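Checklist: portable air cleaning units, ground floor
Site: Ibarra, rooms 1 to 12
Inspected by: Lesia Tkachenko
Month: January

Scope is floor-standing purifiers only. Ceiling extract is on the Plirnier sheet. Results are OK, ACTION or N/A, with a comment for anything other than OK.

## A. Electrical

- [x] Plug and flex undamaged, no tape repairs: OK
- [x] Test label in date: OK
- [x] Supplied direct from wall socket, no extension lead: OK
- [ ] Flex routed clear of walkway: ACTION

Comment: in room 4 the flex crosses the route to the store cupboard. Re-route behind the unit or fit a cable cover.

## B. Casing and airflow

- [x] Unit upright and stable when pushed lightly at the top: OK
- [x] Front panel seated on all clips: OK
- [x] Intake perforations free of lint: OK
- [ ] Top surface and outlet grille kept clear: ACTION
- [ ] Clearance to furniture as per manual: ACTION

The top surface item applies to the tall white unit in room 7. Packaging is not to be stored on any unit, including spare filter wrappers and empty bags. Light plastic can be drawn or blown across a grille and will reduce output before any warning light shows.

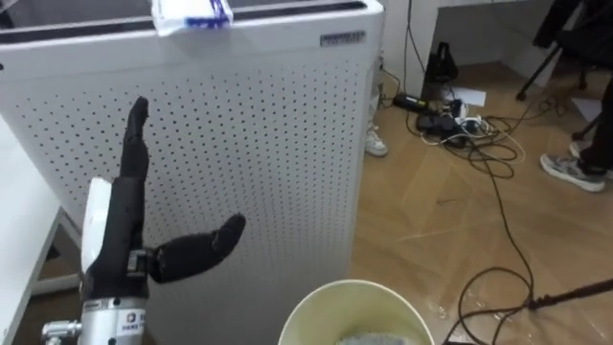
*Item B4, room 7. White plastic package with blue print on top of unit, overhanging the front edge.*

The clearance item is the same unit. There is a white table beside it. Measure the gap with the table in its normal position and record it on the next sheet. If it is under the manual figure, move the table and leave the purifier where it is, as the socket position is fixed.

## C. Filters

- [x] Pre-filter vacuumed: OK
- [x] Main filter hours read and logged: OK
- [ ] Replacement filter held in stock: ACTION

Comment: room 7 reads 3,346 hours. Zusten filters are on order, delivery in about 29 days. Do not fit the older Zarkness pattern. It goes into the housing but the seal does not meet the rear lip.

## D. Function

- [x] Starts on all fan speeds: OK
- [x] No rattle or rubbing noise at full speed: OK
- [x] Cuts out when front panel is removed: OK
- [ ] Timer holds setting after power off: N/A, no timer on this type

## Actions

| Item | Room | Action | Priority |
|---|---|---|---|
| A4 | 4 | Re-route flex | High |
| B4 | 7 | Remove package, keep top clear | High |
| B5 | 7 | Measure gap to table | Medium |
| C3 | All | Book in filters on arrival | Low |

High items to be closed before the unit is next left running unattended. Initial and return the sheet to L. Tkachenko.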